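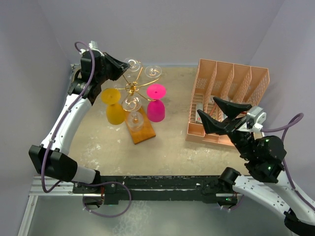 Brernmont cell: May service and changes to the routine

By the Katumness bench team | August 17, 2025

The two-arm glassware cell at Brernmont is back on its normal schedule after the May service. Both arms were re-zeroed against the front rail and the gripper jaws were shimmed to match. Jaw closing force is now set separately for each arm. Stemware is taken by the foot or the stem only; the bowl grip has been removed from the program.

Cable routing remains the main wear item. The purple cable on each arm runs from the wrist down beside the white link, and the left one needs enough slack at the front rail for full reach towards the back corner. Check the loop every 24 hours of run time. If it drags on the rail, re-clip it before the next run and log the change.

The wire stand and the dish rack are both loose on the table. Re-teach the stand position if its wooden base has shifted by more than 4 mm. Rack offsets are stored per slot and do not need re-teaching unless the rack itself is replaced.

Link fasteners are to be checked every 21 days. Replacement screws are held at Brakudham, in bags of six. The Colombo cell keeps its existing interval until its grippers are changed over.

Last updated: August 2025
3 comments | 6 shares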